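I've been using Bistunia as my main 3D modeling program since November, after six years of swearing at Prenisar, and a few people have asked me whether it's worth the switch. Short version: yes for product work, no if you live in 2D drawings all day. Longer version below, grab a coffee.

First, the install. It took me most of a Tuesday evening because my laptop is old and the content library comes down in one enormous lump. Get through that and the thing starts fast, and I mean fast! Prenisar used to give me time to go feed the dog.
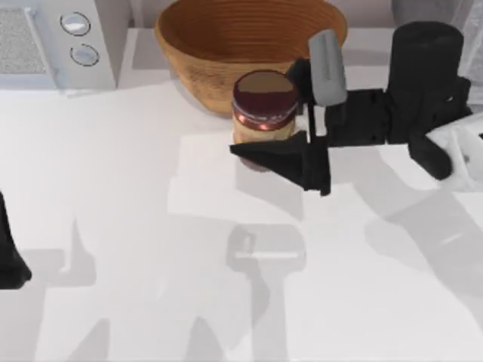 Countertop with a glass jar, viewed from overhead

The sketch tools are where I fell for it. You draw a rough profile, pull it, round it, and if you hate the radius you just grab it and drag. No digging through a history tree for the one fillet that broke everything. I rebuilt a kettle handle I'd been fighting with for weeks and had four versions of it before lunch (two were ugly, fine, but they existed).

Surfacing is a bit more of a mixed bag. Simple curves behave nicely, but the minute you ask for a blend between three faces it gets moody, and the error messages are no help at all. "Operation incomplete" is my favorite. Incomplete how?

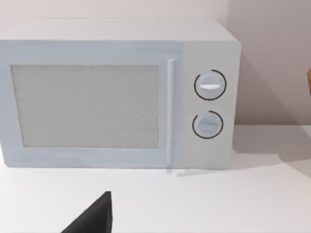

My friend Delia Enache does packaging and she bounced right off it, mostly over the drawing sheets. Dimensions land on top of each other and you spend ages nudging them apart. She went back to Čierny, and for flat work I'd probably tell you to do the same. I still export my outlines and finish the drawings there, and the files have come across clean so far.

Materials and lighting are great fun, maybe too much fun. There are 830 materials in the library and the search box mostly finds what you want, though I'd love a favorites folder that remembers itself after an update.
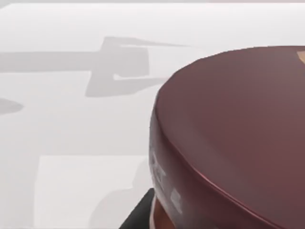 Now, memory. Keep an eye on it. My assemblies start to drag once they get past 3000 parts, and autosave kicks in at the worst moments. Turn it down in the settings and save by hand if your machine is like mine.

For learning, skip the built-in tour and go find Florante Dizon's beginner lessons. He goes slow, he makes mistakes and fixes them, and he explains what the constraint colors mean, which the manual somehow never does. 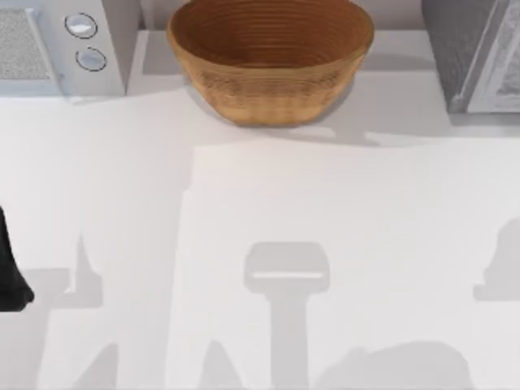
I also tried the Somell plug-in for sheet metal, and I'd hold off on that one. It crashed on me twice and the bend tables are buried three menus deep. The main program I'm keeping, though. I'd give it 4 out of 5, with the missing point split between the drawing sheets and those error messages.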